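Handgeführter Greifer mit zwei Backen: dünne, flache Teile rutschen beim Schließen weg

Eirini Triantafyllou
28. Juli

Ich baue zu Hause zwei handgeführte Parallelgreifer mit Kamera, um Demonstrationen für einen kleinen Tischroboter aufzunehmen. Backenträger gedruckt, je zwei Drehbolzen, Fingerauflagen aus TPU mit glatter Oberfläche. Würfel, Becher und Perlenketten sind kein Problem. Bei flach liegenden Ringen fahren die Auflagen über den Ring hinweg oder schieben ihn zur Seite. Von 20 Versuchen gelingen 7. Die Auswertung läuft mit dem Plandside-Skript, 897 Bilder pro Durchgang, davon 806 brauchbar. Daran liegt es also nicht.

Ausprobiert bisher: steilerer Anstellwinkel, langsameres Schließen, dünnes Schleifpapier auf den Auflagen (zerkratzt alles, wieder entfernt). Muss ich die Auflagen neu konstruieren oder reicht eine andere Unterlage?

Brittany Fraser

Anderes Filament nehmen. Bei mir war TPU immer zu rutschig.

Eamon Ó Ceallaigh

Das Filament würde ich vorerst lassen. Zwei Punkte sind zu prüfen.

Erstens die Parallelität. Wenn die Bolzen Spiel haben, kippen die Auflagen beim Schließen nach außen, und die Unterkante hebt sich vom Tisch ab. Bei einem Würfel fällt das nicht auf, bei einem dünnen Ring reicht ein halber Millimeter. Test: Papierstreifen zwischen die Unterkanten klemmen und ziehen. Geht er ohne Widerstand heraus, Bohrungen aufreiben und Buchsen einsetzen.

Zweitens die Kante selbst. Eine gerundete Unterkante läuft auf das Teil auf. Ich habe meine Auflagen unten auf 45 Grad angefast, Spitze nach innen, und die letzte Lage ohne Elefantenfuß gedruckt. Danach nur noch senkrecht von oben greifen und die Backen beim Schließen leicht auf den Tisch drücken.

Zur Unterlage: Stoff ist günstiger als eine harte Platte, weil er unter der Kante nachgibt. Er darf aber keine Falten schlagen, also an der Tischkante festklammern. Kannst du ein Bild vom Aufbau nachreichen, möglichst mit Ring und beiden Backen?

Eirini Triantafyllou

Der Papierstreifen lässt sich links frei herausziehen, rechts klemmt er. Buchsen sind bestellt, die Fase drucke ich parallel dazu.

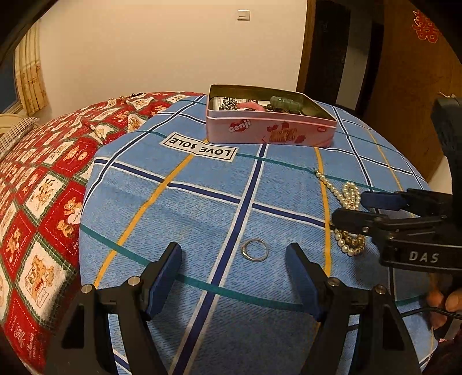
Ring zwischen den geöffneten Backen, rechts der zweite Greifer an der Perlenkette.

Eamon Ó Ceallaigh

Danke. Erst die Buchsen einbauen, dann noch einmal mit Papier messen, und die Fase danach getrennt testen. Sonst weißt du nicht, welche Änderung gewirkt hat. Den zweiten Greifer bis dahin unverändert lassen, dann hast du einen Vergleich.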